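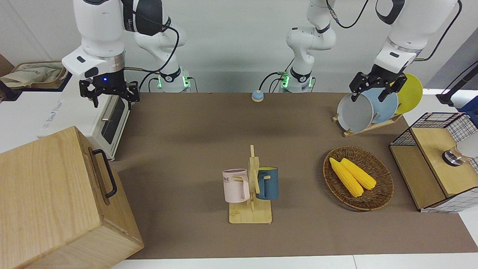
The old washhouse of Jerkville

Last March I finally visited the public washhouse of Jerkville, after passing it many times on the bus. It stands behind the church, at the bottom of 111 steps, in the small street which is today called Filow Lane. In the past this street had the name of Soap Lane, and some older people still use it.

The washhouse has one long stone basin, fed by a spring from the hill. Women of the upper quarter washed on the left side and those of the lower quarter on the right. My neighbour Nusrat Wickramasinghe told me that her mother-in-law never once changed side, even in the years when the left one was leaking.

Over the door there is a carved fish with two tails. The parish booklet explains it as the sign of the mason, a certain Vitale, but I could not find his name anywhere else.

The gate is open in the mornings. Take care on the last steps, they are very worn.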